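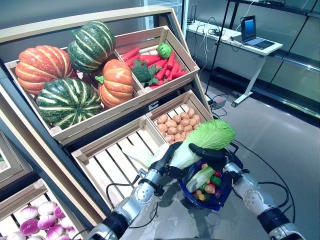 How our robot club teaches a robot to go shopping

The Gredham School robot club meets after lessons in a room with a long white table and a grey floor. This term the club is getting ready for the Haltum Challenge in June. Every team in the challenge has to get a robot to do an everyday job. Ours is picking out vegetables and putting them in a shopping basket.

That sounds easy. You have been able to do it since you were very small. For a robot, it is a lot of little jobs joined together, and each one has to be learned.

Finding the right vegetable

First the robot has to look. It has a camera in its head, and the pictures go to a computer program called Clinis. The program sorts through each picture and decides which part is cabbage, which part is potato and which part is only shelf.

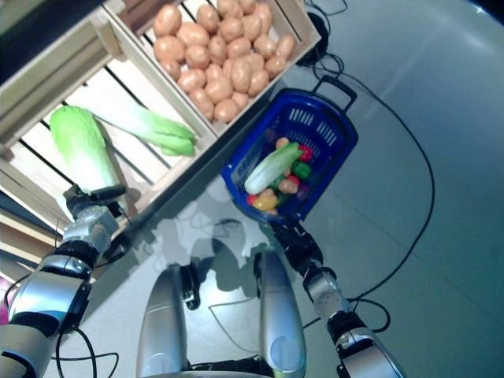

Some vegetables are harder than others. Potatoes are hard because they all look nearly the same and they touch each other, so the program can't easily tell where one stops and the next begins. A heap of them packed right up against the sides of a crate can look like one big brown lump. A large napa cabbage lying across bare slats is much easier to pick out, which is why we began with cabbages.

Getting hold of it

Next comes the hand. When you pick up an egg, you hold it gently without thinking. When you pick up a heavy book, you squeeze harder. A robot has to be told how hard to squeeze. Too little and the vegetable slips. Too much and it gets squashed, or the hand pushes it away.

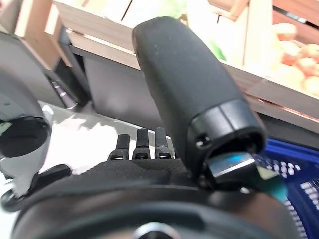
It also matters where the fingers go. The leafy end of a cabbage bends, so the hand can't get a firm hold there. The thick end is better.

We keep a notebook of every try. There are 1,405 in it so far. In one afternoon we did 57 tries with a cabbage, and 51 of them worked. The other tries are in the notebook too, with a note of what went wrong. Most of the time the hand closed too early.

Using two hands

The Doherty Cup, a smaller contest for new clubs, lets you enter a robot that uses one arm. The Haltum Challenge asks for two.
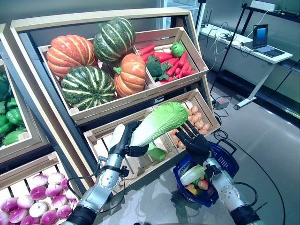 Two arms have to share the same space without bumping. The program plans a path for each one and checks that the paths don't meet at the same moment. They can get very close, though. With the left hand holding a cabbage by its white base, the leaf tip can be just above the fingers of the right hand. The program has to remember that the cabbage takes up room as well as the arm.

Try it at home

You need a friend, a bag and 7 things from the kitchen that won't break. Close your eyes. Your friend tells you how to move your hand, using only the words left, right, up, down, forward, back, open and close. Try to get everything into the bag. Then swap over.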